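Home > Forums > Electrical > Kitchen circuits
Last updated: Thursday

Thread: Breaker trips with toaster and kettle on the same counter

lowbay_ohms
Older house in Lalledbridge, kitchen last rewired before I bought it. One 15 A breaker feeds all the counter receptacles. The toaster alone is fine. Toaster plus kettle trips the breaker, usually partway through the second slice. The breaker is an Asora, original to the panel as far as I know. Is it worn out, or am I asking too much of the circuit?

panelcover
You are asking too much. Read the rating plates on the bottom of both appliances, add the watts and divide by 120. A 15 A circuit gives you 1800 W. Most kettles use nearly all of that alone.

lowbay_ohms
Kettle plate says 1500 W. Toaster says 900 W.

panelcover
2400 W, so 20 A. A 15 A breaker will carry that for a while and then open on the thermal element. The delay you describe is normal. Nothing is wrong with the breaker.

twelvegauge
Mostly agree, but I would not clear the breaker yet. Old thermal-magnetic units drift after repeated trips. I pulled one from a rental that was opening well under its rating. If the OP has been tripping it every morning for years, it deserves a test.

panelcover
Drift happens. It does not explain a trip at 20 A, which needs no explaining.

twelvegauge
Fair. My point is that moving the kettle may not be the end of it.

lowbay_ohms
Can I just put in a 20 A breaker?

panelcover
No. Not until you know the wire is 12 gauge copper from the panel to every box. If any of it is 14 gauge, the breaker no longer protects it.

twelvegauge
Seconded. Also check for backstabbed receptacles while the covers are off. Power off at the panel and verified with a tester first.

lowbay_ohms
Opened two boxes. 14 gauge in both, backstabbed. One receptacle has a brown mark beside the hot terminal.

twelvegauge
Replace that one now and use the screw terminals. Cut back to clean copper. If there isn't enough length left, pigtail it.

drybrush
Different view on the fix. I had the same layout and did not want to open walls, so I put a Ververidis plug-in meter on each appliance for a week. The toaster drew 9 percent under its plate. In the end I moved the toaster to a table on another circuit and left the kettle where it was. No trips in the time since.
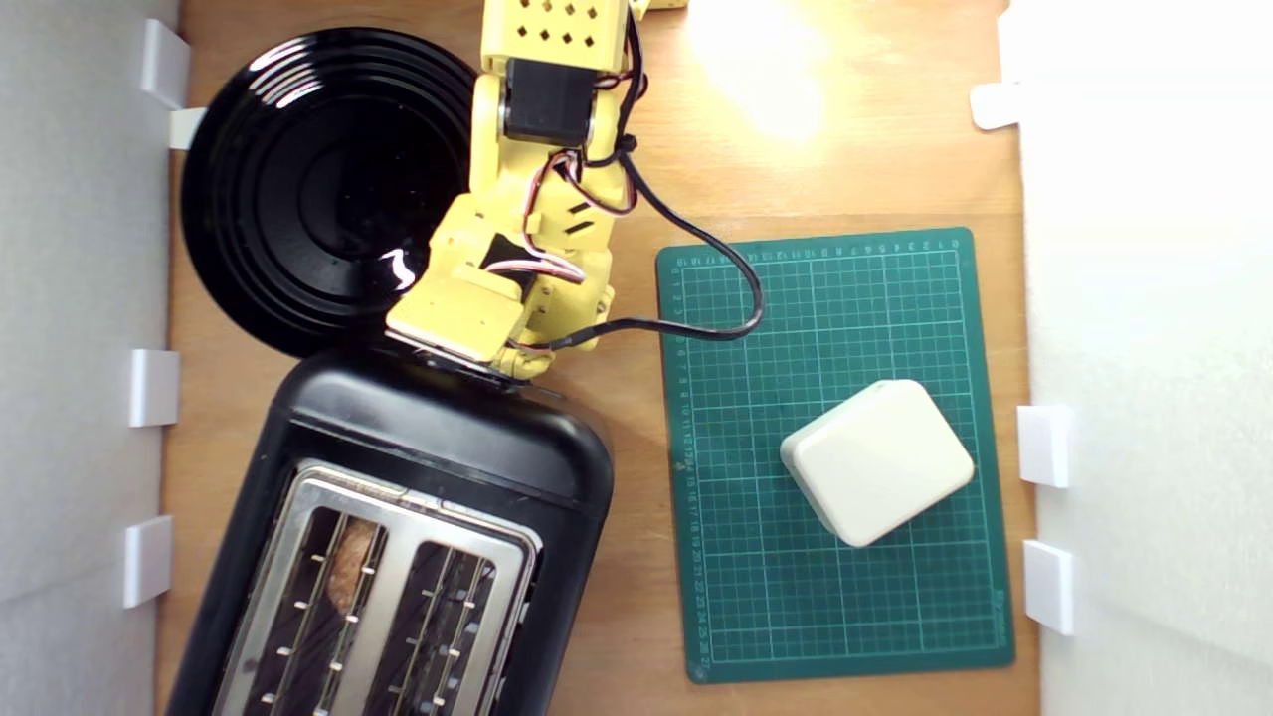 Toaster on the table, plate and mat nearby.

panelcover
That works as long as the other circuit isn't loaded. What else is on it?

drybrush
Two lamps and a 265 W monitor. Well inside the limit.

lowbay_ohms
Got a quote from Justis for a new 20 A run with 12 gauge, GFCI included: 600 dollars. A second outfit said 400 but would not say whether the permit was in the price.

twelvegauge
Take the 600 if it covers the permit. Ask for two small-appliance circuits while they are in there – the second cable follows most of the same path and current code calls for two in a kitchen anyway.

panelcover
Agree on two circuits. I don't agree on taking the first quote. Ask the other one in writing about the permit and whether the new breakers are included.

lowbay_ohms
Written to both. Marked receptacle is replaced. Kettle and toaster are taking turns until the work is done in May.

Reply | Watch thread | Back to Kitchen circuits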